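Simulated rooms gallery — the Mivport clutter study

Welcome to the gallery! We've been promising this page since November, and it has taken far longer than the study itself did, mostly thanks to a long argument over which rooms to leave out. Everything below comes from the Mivport project, our attempt to find out whether an arm that has only ever practised in made-up rooms gets better when those rooms are full of things that have nothing to do with its job.

The short answer is yes, and by more than we had dared to hope. The longer answer is in the paper, but the rooms are the part that people ask about when we give talks, so the rooms get a page of their own.

A little background for anyone arriving from the Iltthorpe open day. We trained two versions of the same controller. The first, which we call Plain, learned in rooms with a floor, walls and the target object. The second, called Yang after the room generator it uses, learned in rooms with furniture, plants, bedding, toys and whatever else the generator fancied putting in. Both had the same number of practice runs and the same arm. Then we tested both in 331 rooms that neither had met before, with three tries in each room.

Kwan-ho Siu wrote the generator and is far too modest about it. It picks a room type, chooses wall and floor colours, places the large furniture and then scatters small objects over any surface that will hold them. The colours are drawn freely, so you get combinations no decorator would sign off. We love them. Cheuk-hei Leung has one as her desktop background.

The bedroom set was the hardest of the lot, and the one where clutter in training helped most. Beds are big, they fill a large part of the view, and small things left on a mattress are easy to muddle with one another. Plants were a surprise, too. Thin leaves break up the background in a way that upset the Plain controller again and again, while Yang had seen so many of them in training that it barely slowed down.

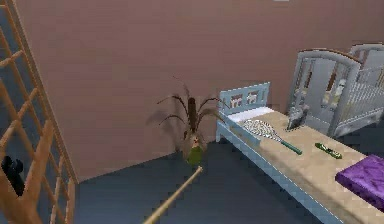
Bedroom set: pink wall, potted plant, and a racket left out on the bed. The tip of the arm is just in front of the green pot.

I-hsuan Ko picked that one for the gallery, and I'm so glad she did. There's a lot going on for a small room — the crib behind the bed has rows of slats, the ladder-like structure on the left has its rungs, and even the racket has a mesh. Repeated thin shapes like those were exactly what we wanted more of after the first round of tests, when it became clear that our early rooms were all solid blocks and smooth boxes.

Some notes on the results, for those who like their galleries with numbers in them.

The generator made 967 rooms for training. We had planned on many more, but the gains flattened out well before the end, and Pao-chu Sin showed that the mix of objects mattered more than the number of rooms. Her test was lovely and simple: keep the room count fixed, swap the furniture list for a shorter one, train again. The controller trained on the short list did worse in every room type, and worst of all in bedrooms.

In 61 of the test rooms Plain failed all three of its tries and Yang managed all three. We went through every one of those by hand over a couple of very long afternoons, with biscuits. The usual story was that Plain had headed for the wrong thing: something of a similar size or colour to its target, sitting a short way off. Yang did this as well, only much less often, and when it did it was more likely to stop and correct itself.

There were failures we still can't explain. Dark objects on dark floors remain a weak spot for both controllers. So do things half hidden behind rails or bars, where only bits of the outline show through the gaps. Domingo Palma thinks the answer is more views per practice run; I think it's better shadows. We have a friendly bet going and the next batch should settle it.

A word about looks. Visitors often ask why we didn't make the rooms more realistic, and the main reason is speed. Simple surfaces and soft shadows let us draw a great many views in the time a polished one would take, and for this question we wanted variety first. Whether richer rendering would add anything on top is a fair thing to ask, and it's what the follow-on project, Nustance, will look at. Kwan-ho has already started on new fabrics and is rather pleased with his curtains.

If you'd like to use the rooms yourself, please do! The full set comes with the object lists and the settings for each room, so you can rebuild any of them or change one thing at a time. Teachers are very welcome to use the pictures in class. We'd only ask that you name the project and tell us what you did with them — we enjoy hearing about it, and Pao-chu keeps a folder.

Kitchens and hallways will be added once Cheuk-hei has finished sorting them.

Page last updated 5th August.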